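Visit Report: Family Science and Craft Day at the Magbanua Learning Center

Category: Early Learning / Homeschool Resources / Visits
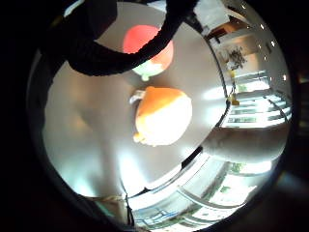
A round red-and-white object near a black cable, with a pale gray surface behind.

The Alanbridge Home Education Network attended the Family Science and Craft Day at the Magbanua Learning Center in Dullivley on September 25, 2026. The center opens its classrooms to home-educating families twice a year, and the theme on this occasion was life in ponds and streams. Organizers recorded 587 visitors, of whom 401 were children under the age of ten.

Families were received in the main hall and given a printed plan of the building, together with a reading list divided by age. Consolacion Pascual, who directs the center's early years program, gave a short welcome. She explained that each room paired one picture book with one craft and one simple observation, and asked that families read the book before the children took up their scissors. Most did so, although the frog room became crowded before noon and the reading there was cut short.

Our members spent the longest time in the room on dragonflies. Children twisted pipe cleaners into bodies, added wings cut from coffee filters, and painted them with watered-down food coloring. The paint ran well into the filter paper and gave a good effect, but drying took longer than the session allowed. Parents planning this activity at home should prepare the wings the day before. The life-cycle wheel offered at the same table was better suited to ages six and up, as the brass fasteners were stiff.

In the second room, younger children sorted picture cards of animals that live in the water and animals that only visit it. The otter caused a lively debate. A staff member let the children keep it in both groups, and several families have adopted the same approach at home.

Ornix, a supplier of classroom materials, had a table in the corridor with sample kits. The pond snail kit contains enough clay and card for a group of four. Our members found the instructions clear, but noted that the clay is also easy to buy separately.

The afternoon talk for parents dealt with keeping nature journals. The speaker recommended one page a week, with the date, the weather, and a single drawing – spelling to be left uncorrected until the child asks. Seating was provided for 100 and a further seven people stood, bringing attendance to 107.

Parking was limited, and families with strollers should use the side entrance, where there is a ramp. Lunch was not sold on site.

The next open day is planned for January, with winter birds as the theme. Members wishing to travel together should give their names to the network office.

Filed under: Field Trips, Pond Life, Paper Crafts

14 shares | 3 comments

Related items
Leaf Rubbing With Mixed Age Groups
Choosing a First Nature Journal
Notes From the Spring Book Exchange
Five Read-Alouds About Rivers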